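Where the Paper Goes: Restroom Supplies in a Shared Student House
Project report, Household Systems module
Catrin Jarman and Tomoyo Hattori
Submitted 1/3/24

Our house on Nirnetside has one bathroom, six tenants and no agreement on who buys toilet paper. We picked this topic after our first proposal, on sleep, was turned down for being too broad. Toilet paper is narrow enough for anyone.

Starting in October we kept a log for 40 days. Each new roll got a pencil mark on the sheet behind the door, and Tomoyo weighed the leftovers on the kitchen scale, which has since been replaced at the request of the other tenants. We compared two rolls from the corner store, sold as Gittins and Vistari. The first has 381 sheets and the second has 642, and both packs call themselves "family size," so somebody's family is being shortchanged.
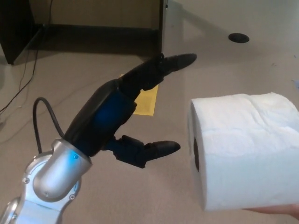
Does a bigger roll last longer in a shared house?
It lasts longer per roll, but people pull off more when the roll looks full. The savings we had hoped for mostly went down the drain.

The big Vistari roll also failed to fit our holder. It rubbed against the wall and tore after every second sheet until it had slimmed down, so for the first few days it lived on the windowsill. Two tenants said they preferred it there. One said it was a disgrace and then used it anyway.

Our worst day is still unexplained. The log shows over 1,382 sheets gone, with no visitors and no illness reported. Catrin suspects the Halloween costume. Tomoyo thinks the pencil marks were tampered with, and we have left both views in the appendix.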